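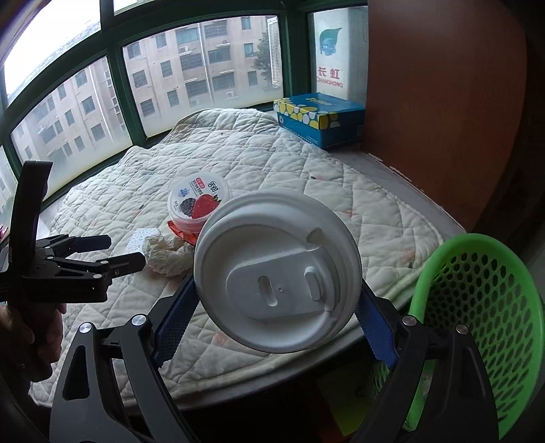 Jailson Assunção wrote to us that he had stopped trusting his thin-rim demonstrations altogether, and that the Bovura pads were the first thing in months that made him go back and collect them again. His lids kept bowing, he said, and a policy trained on bowed lids had learned to squeeze everything.

We were glad to get that letter, as you can imagine, and a little relieved too, because light, springy rims are the very thing we had in mind when we started on this set.

Bovura Hand-Held Gripper Pair, with textured pads

The Bovura pair is made for people who collect manipulation data by hand, at home or in the lab, and then train on it. You get two grippers, one for each hand, and you work with them much as you would with a pair of kitchen tongs. Most of our customers are small research groups, and quite a few are one person with a kitchen table and a lot of patience. Both are very welcome here!

What the pads do

A disposable cup lid is a wonderful test object and a maddening one. It weighs next to nothing, it flexes when you pinch it across the rim, and it likes to skate away on a soft surface. With a smooth pad you end up pressing harder to keep hold of it, and the lid bends, and then your recordings are full of bent lids. The textured pads hold at lower pressure, so the person doing the demonstration can relax their hand a bit – and we do believe a relaxed hand shows up in the data.

The Terudska lid study

Araceli Rosales and Valter Holmgren ran the comparison for us under the name Terudska, and we think they were very fair about it, including the parts that didn't flatter us. They gathered 100 demonstrations with smooth pads and the same number with textured ones, all of them picking up a cup lid, turning it to face the operator and putting it down again on quilted bedding. Each set trained its own policy, with the same settings, and each policy was then given 20 tries on a robot arm carrying the same jaws.

The smooth-pad policy finished nearly half of its tries. The textured-pad policy missed only 3. Valter would like me to add that this was one task and one kind of lid, and that he wouldn't want anybody carrying those results over to glassware or fruit. Araceli's own favorite finding was a smaller one. The textured demonstrations were quicker to record, mostly because people weren't stopping to pick a dropped lid off the floor, and she had her whole set done by four in the afternoon.

Where it did badly was the last step. Putting a lid down on a soft quilt is harder than it sounds, and both policies tended to let go a touch early. They're working on that now, with a slower release in the demonstrations, and we'll put the results on this page when there are some to share.

In the box

Two hand-held grippers, left and right
4 textured pads, already fitted
4 smooth pads, for your own comparisons
Hex key and spare screws
Printed setup guide, with the Terudska recording protocol at the back

Care

Wipe the pads with a damp cloth and let them dry before you record. Please don't use solvent on them. Dust and lint fill up the texture sooner than you'd expect, especially if you work over bedding or a rug, so have a look between sessions. Check the pivot bolts now and then as well; they should be snug, and the jaws should still swing freely.

Ordering

Bovura is made and sold by Gruradwood. Orders placed before noon are packed the same day, and replacement pads can be bought on their own. The next batch of left-hand grippers is due in October, so if you only need a left one, write to Guadalupe Trujillo at our Ponce office and she'll put your name down. Questions about the study, or requests for the training settings, go to Ubaldo Martinelli – he answers everything himself, sometimes at great length, and he is always happy to hear what you're picking up.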